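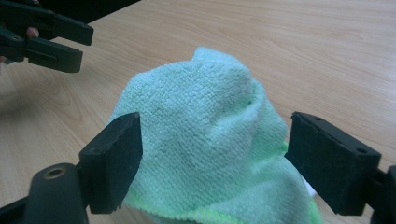

Wandora legt Zwischenbericht zu Haushaltsaufgaben vor

Die Wandora GmbH hat im Januar die erste Messreihe des Projekts Clata abgeschlossen. Untersucht wurde das Greifen und Falten von Mikrofasertüchern auf Tischflächen. Von 200 autonomen Durchläufen erfüllten 181 das Greifkriterium. Das Falten auf Kante bleibt ungelöst. Trainiert wurde mit 1.883 Demonstrationen, aufgenommen mit handgeführten Greifern.

»Für den unbeaufsichtigten Einsatz im Haushalt reicht das nicht«, so Projektleiterin Şükran Ateş. Eine Produktankündigung ist nicht geplant. Die zweite Messreihe umfasst Frottee und Leinen.

Pressekontakt: Tuncay Keskin, Durchwahl 511

Diese Website verwendet Cookies. Alle akzeptieren | Einstellungen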